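How a Team Plans What to Buy for a Robot Project

Teaching a robot to pick up laundry takes a lot of equipment, and equipment costs money.

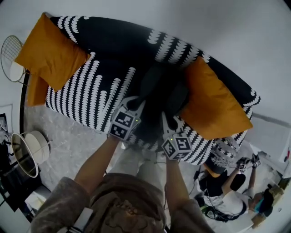
Before a team orders anything, it writes a plan. The plan says what is needed, how many of each thing, what each one costs, and when it must arrive. A plan like this is called an equipment budget.

Step 1: Decide on the job

The first line of a budget is a sentence, with no prices in it. It describes the job. For example: "The robot will pick up a piece of clothing from a sofa and fold it."

The sentence controls everything that comes after it. Cloth is soft and changes shape when it is moved, so the fingers of the gripper must be able to pinch thin material. A gripper is the part that does the work of a hand. If the job were stacking bricks, the team would need a stronger gripper and would not care much about thin material.

Step 2: List the parts

Many robots learn from examples. A person does the job while holding a gripper in each hand, and the movements are recorded. The robot does not have to be in the room. This matters to the budget because handheld grippers usually cost much less than a whole robot arm.

Some grippers carry a cube printed with black and white squares. The squares are called markers. A camera can find them easily, and a computer can use them to work out where the gripper is and which way it is turned. Markers are cheap to print. Cameras and computers cost more.

A parts list for this kind of work may include:

Grippers
Marker cubes
Cameras
Cables
A computer
Storage for the recordings
Furniture and clothing to practice on

The last line is often forgotten. A team that wants its robot to work in homes needs sofas, chairs, tables, and clothes of different kinds. A robot that has only seen one plain sofa may have trouble with a patterned one.

Step 3: Count people, then count parts

Equipment is counted per person. One person working with both hands uses 2 grippers. Each gripper needs 1 marker cube, so that person also uses 2 cubes.

Suppose the company Karnel plans to have 24 people working at the same time. The sum is:

24 people x 2 grippers = 48 grippers

Karnel must also have 48 marker cubes. If it buys 48 grippers and only 40 cubes, then 8 grippers cannot be used. Parts that work together must be counted together.

Step 4: Add up the prices

Each kind of part gets its own line. The line shows the number of parts, the price of one part, and the total. Suppose a workshop called Dunudik wants to set up one person. Its budget looks like this:

Grippers: 2 at $310 each = $620
Marker cubes: 2 at $16 each = $32
Cameras: 2 at $140 each = $280
Cables: 1 set = $50
Computer: 1 = $400

Total: $1,382

To check the total, add the lines again from the bottom to the top. If both answers match, the total is probably right.

Step 5: Plan for spares

Parts wear out. Gripper fingers rub against cloth and tables all day, and cables get bent and stepped on. If a part breaks and there is no spare, a person has to stop working until a new one comes.

One way to decide on spares is to ask how long delivery takes. If new fingers arrive in 3 days, a small number of spares is enough. If they take 3 months, the team needs more. Spares go on the budget as a separate line, so that they are not mixed up with the parts in daily use.

Step 6: Compare sellers

The lowest price is not always the lowest cost. Suppose Núñez sells a gripper for $290 and charges $40 to ship it. Batov sells a similar gripper for $310 and ships it free. The Núñez gripper costs $330 in the end, which is $20 more.

Buyers also ask how long the seller will repair the part, and whether it fits the parts they already own.

Step 7: Put dates on the plan

Work backward from the day the equipment is needed. If recording begins in March and the grippers take 3 weeks to arrive, they should be ordered no later than early February. Add one week for unpacking and testing, and the order moves to January or the very start of February.

Try it yourself

A team has 3 people. Each person uses 2 grippers, and each gripper costs $310. How many grippers does the team need, and what will they cost?

Answer to check against: 6 grippers, $1,860.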